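Jekine Manipulation Program
Interim progress report to Grakine, November

The work in this period moved from single-object trials to cluttered tabletops. All results below are from simulation. The policy under test, Jia, takes one external view and one wrist view and outputs arm and gripper commands. Scene layouts come from the Kidik generator, which now produces 3,000 layouts with randomized lighting and object placement. 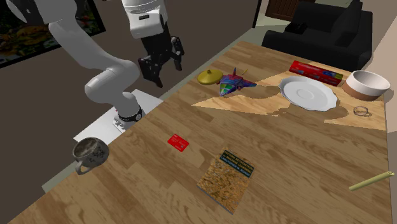
Work package 2: Thin objects in clutter

Flat items remain the hardest class. A card lying on a tabletop offers almost no side surface, and the fingers have to come down very close to the wood without pressing into it. The test set mixes such items with taller ones - a mug, a bowl, a plate, a toy plane - so that the policy cannot rely on a single approach height.

We ran 900 evaluation episodes on held-out layouts, 300 for each of three policy variants. The variant trained with both views placed the fingers on either side of the target more often than the two single-view variants. Most of its remaining failures were height errors, with the fingers closing above the card. Hard shadow edges across the table caused a smaller group of failures, mainly in the variant with no wrist view. 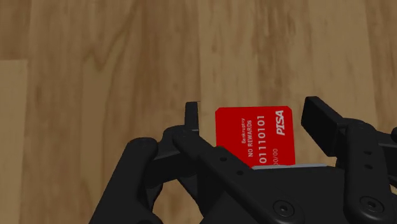
Wrist view, gripper open over the red card.

The contact model for thin rigid objects was retuned during the period and the earlier card trials were discarded. Two items carry over: a height correction term in the training loss, and a rerun of all three variants with the new contact settings. No change to the budget is requested.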